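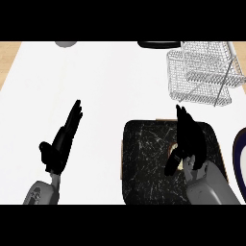 White counter seen from above, with a bit of the pale wood floor past the far side

Reports > Community Grants > Tumley Shared Kitchen

September 15, 2018
By Kianoush Nouri

Filed under: Grant Updates, Food and Neighbourhood

Hi Chalerm, and hello to everyone else at Havetano who ends up with this in their inbox!

So, second report. The short version is that the Tuesday suppers are going well, the preserving classes are going better than I'd hoped, and the money for the cool room is still mostly unspent (more on that further down, please don't panic).

Suppers first. We're getting almost 20 people on a good night, which is plenty for the room we've got. The colder months were slower and I did wonder if we'd picked the wrong evening, but once the bus timetable changed people could get home afterwards without standing in the dark for an hour, and the numbers picked up. The favourite meal by a mile was the lentil and pumpkin thing with flatbread. I've been asked for the recipe so often that I've stuck it on the noticeboard.

The preserving classes were only meant to be a trial. We ran two, one on marmalade and one on pickles, and both filled up within the week. A few people came to the first one knowing nothing and were bringing in their own jars by the second, labels and all. I'd like to keep going with tomatoes in January when everyone's garden goes mad at once. Nic Giolla has offered us fruit and veg seconds at cost if we pick them up ourselves, so we'd mostly be paying for vinegar, sugar and lids.

Now the cool room. Tumix quoted us back in autumn, then changed the model, then changed the price. I've asked for a fresh quote in writing and I'm getting a second one from a different mob so we've got something to compare it with. Until that's sorted I'd rather leave your money where it is. Could we carry that line over into the next period? I know the agreement says we need to ask, so this is me asking.

Smaller things: the food safety certificates are renewed, the dodgy tap has a new washer, and we went a little over on cleaning supplies but under on printing, so it comes out close to even. Receipts are in the folder I sent on Thursday.

Next up is the spring supper menu and a flyer for the tomato classes. Give me a ring about the carry-over whenever suits, mornings are best.

Cheers,
Kianoush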